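Neltisstead workshop notebook, December, picking up after lunch

Cloth day again. I'd meant to get through the whole Bevley bundle this morning and instead I spent most of it on the grid sheet, so this entry starts with the grid sheet and gets to the cloths when it gets to them.

The sheet had crept. I could see it as soon as I got down level with the table: the rows on the right side bowed and rippled like a shower curtain, and the lines nearer the wall weren't much better. I pulled it toward me and that fixed the front and made the back worse. Then I pulled it from the back, and you can guess. In the end I lifted one side completely, let it drop, smoothed it with my forearm from the middle outward, and stopped while I was ahead. It's still wavy on the right. I can live with that as long as we all agree to lay the cloths out away from the worst of it and don't try to read anything to a fraction of a square over there. If somebody wants to iron it (low, with a towel between, PLEASE) I won't stand in the way, but I'm not going to be the one who scorches it.

A note on the lines, while I'm at it. Some are bolder than others. That bothered Pentti when he was reading edges last time and he asked me whether you go from the middle of the line or from the side of it. I've been going from the middle. So has he, mostly. Let's say middle from here on and not reopen it.

Right, cloths. The one I worked with most today is the white one with the red zigzags – the stripes read coral in some light and closer to pink in other light, and we've called it three different things in this notebook already. I'm going with "zigzag" for the label. It's a nice cloth to work with! The stripes run the long way, which makes it the easiest one in the bundle to lay down straight, because you can line a stripe up with a grid line and you're done. With the plain ones I'm forever fussing with the corners and then discovering that the whole thing is turned a little. The zigzags do play tricks on you when you look for small wrinkles, though. A shallow ripple just melts into the pattern and you only find it by running a finger across. I found one that way after I'd already written down "flat," crossed out "flat," and then had to start that line of the log over.

The edges are a different matter. They're uneven and fraying, and I don't love how much. Here's what I wrote on the back of an envelope and am now copying over so I can throw the envelope away:

Fray on the short ends is worse than on the long sides, to my eye.
Loose threads snag on fingernails. File your nails or wear the thin gloves.
Do not pull a loose thread "just to tidy it." I pulled one and it kept coming.
Snip threads flush with the small scissors, and only before measuring, never in between.
The corners have gone round. Measure along the straight part of the side and leave the corners out of it.

The last of those is the one I'd underline. Yesterday's widths were all over the place and I'm fairly sure it's that I was starting from the corner threads one time and from the body of the cloth the next. I've put a pencil mark in the log next to the suspect ones. They can stay in, but don't average them with anything.

On washing. Ezzat's leaflet says the cloths are good for up to 200 washes, and I would dearly like to know who sat there and did that. We've done 2 on this bundle. I'm not setting out to prove them wrong, I just want to know how a cloth lies after washing, whether it goes back to being a rectangle when you smooth it or whether it keeps a lean, and how far the fraying travels in from the side. Two washes is nothing, obviously, but it's enough to practice the routine on, and the routine is where we've been sloppy.

I used the Flumix, one level scoop. Someone had left the scoop in the bottom of the bag and I had powder up to my elbow. Then the line, then the dryer on the gentle setting for 80 minutes, which was too long. I'd set it and gone off to sort out the shelf labels and simply forgot. They came out with that stiff, squeaky feel along the ends and I had to leave them lying on the bench a while before they'd relax. I'd go shorter next time and check by hand. If the thick ones aren't done, give the thick ones another go by themselves and leave the thin ones out of it.

Folded or rolled for storage? I've gone back and forth. Folding leaves a crease across the middle that shows up as a low ridge when you lay the cloth out, and on the zigzag one the ridge crosses the stripes, so you get a kink in every row. Rolling leaves a curl at the end that was on the outside of the roll. A curl I can press down with my palm and it mostly stays. A crease just sits there looking at me. So: rolled, loosely, stripes along the length of the roll, and stood up in the tall bin. Pentti Kettunen prefers them stacked flat in the drawer, and he'd be right if the drawer was wide enough, and it isn't.

How to lay one out, the way I've been doing it, for whoever has the table next:

Wipe the sheet first. Crumbs make bumps, and lint sticks to everything.
Hold the cloth by the two far corners and set the far side down before the near side.
Let it settle. Then smooth from the middle toward the ends, and go easy near the frayed parts.
Long side left to right, unless the log line says otherwise.
Check the near corners. They like to lift up.
Write down which grid line the far side is sitting on before you touch anything else.

That last step I've skipped more than once today, and every time I had to start over. A cloth only needs a nudge to slide, the white sheet doesn't grip it at all, and once it has slid you're guessing.

I also tried a few lays on the slant, with the cloth running diagonally across the squares, to see whether the longer stripes help you judge the angle. They do, a bit. It's a pain to log, though. I ended up writing down where two corners fell and leaving it at that, and if you want the angle you can work it out from those. I wouldn't do many of these. Crumpled lays were more fun: drop it from a hand's height and leave it, don't fix it, count whatever squares are fully covered. The zigzag cloth slumps softly and doesn't spring back much. The thick plain one behaves like a doormat.

Zigzag cloth on the grid, plus the grid itself:
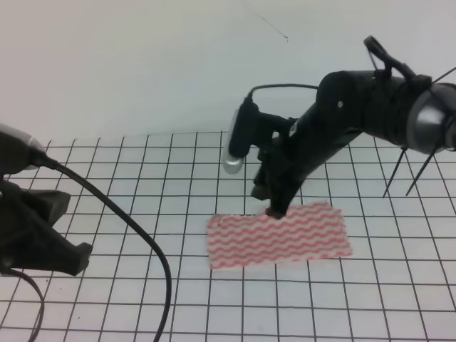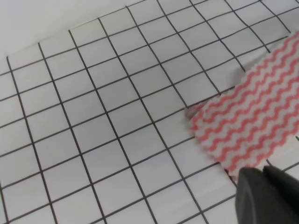
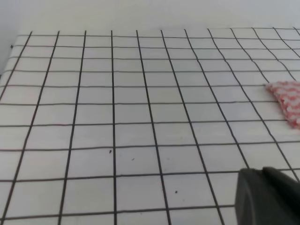 Back to the log sheets, because I keep running out of room in the column for remarks. I'd like to drop the column for color altogether. We have the label, the label tells you the cloth, and half the entries in there are me arguing with myself about pink. That would give us enough width to write a proper remark like "near corner lifted" and not "n.c.l.," which I found in my own handwriting this morning and had to stare at for some time.

Pentti, questions for you when you're back at the bench:

Do you want the fray measured from the outermost thread or from where the weave starts to open up? I've done it from where the weave opens, and I put a small w next to each of those so we can tell later.

Is there a second bundle coming from Bevley, or is this it? If this is it I'd rather hold a couple of the plain ones back unwashed for comparison. I've set two aside on the top shelf with a paper band around them, so please don't wipe anything with them. (The rag box is under the sink. It's full. There's no excuse.)

Should we tape the grid sheet down? I go back and forth on this too. Tape would stop the creeping, but it would also lock in whatever ripple is there when you stick it, and peeling tape off is how we ruined the last one. Weights on the corners might be enough. There are some old jar lids in the parts cabinet that could do it if they're not too tall.

Things to get: a fresh pencil that isn't the orange one, since the orange one smears and I had a smudge on my wrist that I then transferred to a clean white cloth. A lint roller. More of the thin gloves in medium. Another bag of Flumix before this one's down to dust, and a container with a lid to put it in.

Tomorrow I'd like to start with the thick ones while I'm fresh, then the zigzag again, a straight repeat of today's lays in the same order, and see how far apart my own two sets of readings land. If they're far apart then we have a me problem and should sort that out before any more washing gets done.

The zigzag cloth is rolled and in the tall bin. Grid sheet left on the table, please don't put coffee on it. Dryer filter cleaned. Window by the sink still sticks – push at the bottom, not the handle.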